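ILLAVCOMBE, Tue 9 January – Kerekes is opening up its teaching kit, Nindico, to anyone who wants to show a two-armed robot how to do a job by hand. I'm Sawsan Darwish, I run the teaching side here, and I asked to write this one myself because I've been dying to talk about it!

Nindico is a pair of small lead arms you hold, one in each hand. Move them and the robot's arms move the same way, and every move gets saved. Do the task enough times and you have a set of demonstrations to train on. No code, no keypads – just you and a bit of patience (my first hour was terrible, and Vilmos Kovács still brings it up).

We've been working on a snack counter since December. Máté Szűcs picked it because a counter mixes things that are easy to grab with things that really aren't. A bottle is friendly. A wrapped candy bar lying on a slanted shelf is a lot less friendly, and don't get me started on cake.

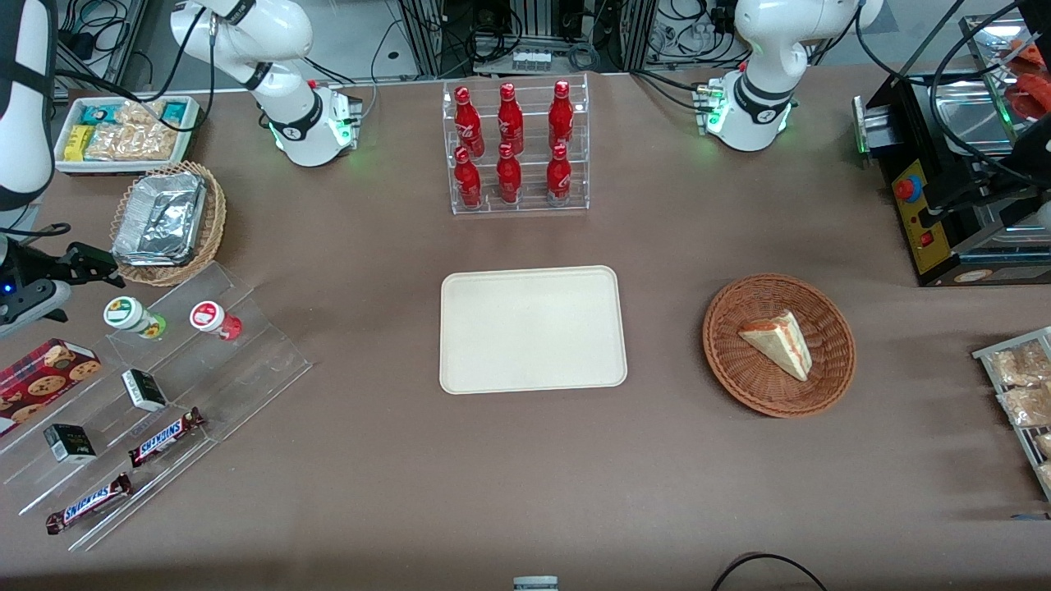

How many demonstrations does one task take?

We ask for 400 per task, recorded in sessions of 30 minutes so people's wrists get a break. Simple pick-and-place jobs can get by on fewer, but we'd still take the full set.

The kit comes with both lead arms, the recording software and 4 practice tasks, and it costs $2,990. Our friends at Jinach are handling orders and repairs, and Géza Vida over there wrote the setup guide, which I think is great (he let me add the part about elbow height).

We're also running open practice days at our Illavcombe workshop all month. Come drive the arms, bring something awkward to pick up, and stay as long as you like. To save a spot, or for press questions, ask for Sándor Oláh at the Kerekes front desk.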